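4.2 Equipment planning for two-handed collection

The budget model in Section 3 treats a collection site as a fixed set of line items: hand-held grippers, camera mounts, storage, props and spare parts. This section applies the model to the household pilot in Jirkville, where all recording was done in furnished homes. The planning target was 2,000 episodes. Each operator worked with a pair of grippers, so every site required 2 units before any allowance for spares.

Pairing the units has a direct effect on cost. A single-gripper plan can be scaled by adding one unit at a time, while a two-handed plan grows in steps of two. It also doubles the number of camera modules, mounts and batteries that must be charged and checked before a session. In the purchase plan drawn up by Selvanayagam and Carvalho, the pair is therefore entered as one asset with one replacement date. If one unit fails, the pair is withdrawn and a matched spare pair is issued.

The tray task was used as the reference task for sizing the prop budget. Fruit and vegetables of different sizes are placed in or near a shallow tray and handled with both grippers (Figure 3). Produce is cheap per item but must be bought again throughout a collection period, and it was entered as a consumable. Trays, plates and surface covers were entered as durable props.

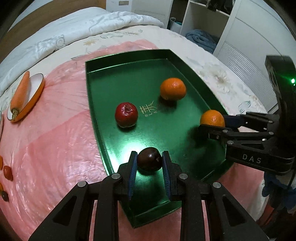
Figure 3. Tray task with two grippers: a plum held in the near gripper and an orange held in the second gripper.

Object size determined the choice of finger pads. Larger items such as apples and oranges can be held over a wide area of the pad, and moderate pad wear was considered acceptable. Small, smooth items place a stricter limit on wear. The plan sets the pad replacement interval at 600 episodes for sites whose object list includes items smaller than a plum, and leaves it to operator inspection elsewhere. Pads are ordered in sets of four, enough for one gripper pair. Figure 4 shows the tray task with a chestnut, the smallest object on the reference list. 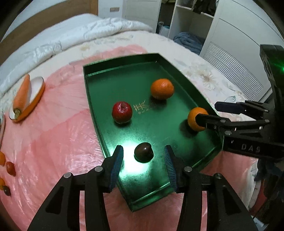
Figure 4. Chestnut between the open fingers of the near gripper, with an apple and two mandarins in the same tray.

Two suppliers, Cumusov and Mollah, were asked to quote for the full equipment list. Cumusov quoted the lower unit price but sold pads only with a complete finger assembly. Mollah sold pads separately. With the 600-episode interval, this difference outweighed the unit price over the planning target, and the Mollah quote was used as the baseline in Table 5. Delivery time was not included in the comparison, although Sivakumar notes in the site report that late pad deliveries delayed the November sessions.

Spare capacity was set at one pair for every three pairs in use. A lower ratio was tested in the model and rejected, as a single fault at a small site would then stop collection until a replacement arrived. Storage was costed at 222 episodes per drive, with each drive copied once before reuse. Labor is treated separately in Section 4.3.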